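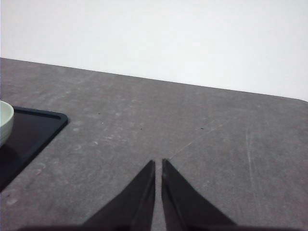 Miettinen erweitert Sortiment um graue Tischplatten mit gewolkter Oberfläche

Taven, 2019-09-01 — Der Möbelhersteller Miettinen nimmt eine neue Reihe von Tischplatten in sein Programm auf. Die Serie trägt den Namen Nandevance und richtet sich an Werkstätten, Schulen, Labore und Büros, in denen Arbeitstische täglich benutzt und selten geschont werden. Die Platten sind mittelgrau, haben eine unregelmäßige, an Stein erinnernde Zeichnung und sind an den Ecken abgerundet. Der Verkauf beginnt im November über den Händler Deltgate.

Ausgangspunkt der Entwicklung waren Rückmeldungen von Kunden, die ihre Arbeitsplatten nach wenigen Jahren ersetzen ließen. In den meisten Fällen war die Platte technisch in Ordnung, sah aber verbraucht aus. Auf einfarbigen hellen Flächen fallen Schleifspuren und Flecken früh auf, auf sehr dunklen Flächen vor allem Staub und Fingerabdrücke. Miettinen hat sich deshalb für einen mittleren Grauton mit helleren, ungleichmäßigen Stellen entschieden.

»Ein Arbeitstisch bekommt Kratzer, das lässt sich nicht verhindern«, sagt Ilari Kemppainen, Produktleiter bei Miettinen. »Wir wollten eine Fläche, auf der man das nach einem Jahr Betrieb nicht als Erstes sieht. Wischspuren und kleine Schrammen gehen in der Zeichnung weitgehend unter. Wer eine makellose Oberfläche sucht, ist mit unseren lackierten Platten besser bedient.«

Die Platten werden in zwei Tiefen angeboten, 80 und 100 Zentimeter. Die Stärke beträgt in beiden Ausführungen 38 Millimeter. Die Länge der Standardplatte liegt bei 200 Zentimetern, Zuschnitte sind auf Anfrage möglich. Der Eckradius ist bei allen Größen gleich. Auf Wunsch bleiben einzelne Ecken gerade, etwa wenn mehrere Tische zu einer Reihe zusammengestellt werden oder die Platte bündig in eine Nische eingepasst werden soll.

Die Tische können frei im Raum oder direkt an der Wand stehen. Für die Wandaufstellung liefert Miettinen eine schmale Abschlussleiste in Weiß oder Grau, die sich nachträglich anbringen lässt. Kabeldurchlässe sind in der Standardplatte nicht vorgesehen — sie werden nur nach Zeichnung des Kunden gebohrt. Die Untergestelle der bisherigen Serien passen ohne Änderung, sodass vorhandene Tische mit der neuen Platte nachgerüstet werden können. Die dafür nötigen Schrauben liegen jeder Lieferung bei.

Für die Reinigung genügen ein feuchtes Tuch und ein mildes Reinigungsmittel. Scheuermilch und Stahlwolle sollten nicht verwendet werden. Kreidige oder helle Rückstände, wie sie beim Arbeiten mit Gips oder Schleifpapier entstehen, werden am besten trocken abgebürstet und danach feucht abgewischt. Eine Pflegeanleitung liegt bei und kann auch einzeln angefordert werden.

Vor der Markteinführung hat Miettinen die Platten im eigenen Werk in Taven eingesetzt. Dort sind 273 Arbeitsplätze mit der neuen Oberfläche ausgestattet worden, vom Versand bis zur Lehrwerkstatt. Nach Angaben des Unternehmens wurde in dieser Zeit vor allem die Kantenbearbeitung noch einmal geändert. Die vordere Kante der ersten Platten empfanden viele Beschäftigte als zu scharf, sie wird nun etwas stärker gebrochen.

Für das erste Verkaufsjahr plant Miettinen eine Auflage von 800 Platten. Bestellungen nimmt Deltgate ab sofort entgegen, die Auslieferung erfolgt in der Reihenfolge des Eingangs. Handmuster der Oberfläche sind kostenlos erhältlich. Da die Zeichnung von Platte zu Platte unterschiedlich ausfällt, gelten die Muster nur als Anhaltspunkt für Farbton und Struktur.

Über Miettinen
Miettinen fertigt Tische, Platten und Untergestelle für gewerbliche und öffentliche Einrichtungen. Entwicklung, Fertigung und Versand befinden sich am Standort Taven.

Pressekontakt
Miettinen, Abteilung Produkt und Presse, Taven
Ansprechpartner: Ilari Kemppainen
Abdruck honorarfrei, Belegexemplar erbeten.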